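Automation Systems Laboratory – Handout 3: Demonstration Visit
14 November 2021 | Prepared by Renu Dubey

We use cookies to improve this site. By continuing, you accept our cookie policy.

Students enrolled in the course will attend the demonstration at the Birkett building, Trasidville. Attendance is required. Groups are limited to 12 students and will meet in Room 348.

The visit has two parts. The first is a talk on parallel grippers and the planning of arm motion. The second is a simulated tabletop session, presented on screen from the robot's own viewpoint. Students should review the July notes on coordinate frames before attending – the terms base, wrist and tool will be used without further definition.

During the second part, record how the position of the gripper relates to the sheet of paper on the table, and note where the robot's body blocks the view of the work area.

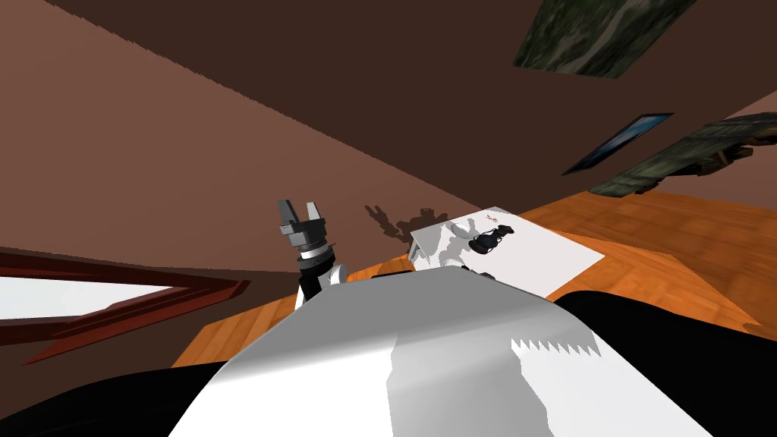

Source: Zavine simulation, course materials.

The gripper is open, with its two fingers pointing upward. Shadows fall on both the wall and the torso shell; comment on how they might affect object detection. Written reports should not exceed 2 pages.

Related items
Handout 2: Joint Limits
Nameo Workspace Guide
Report Format and Grading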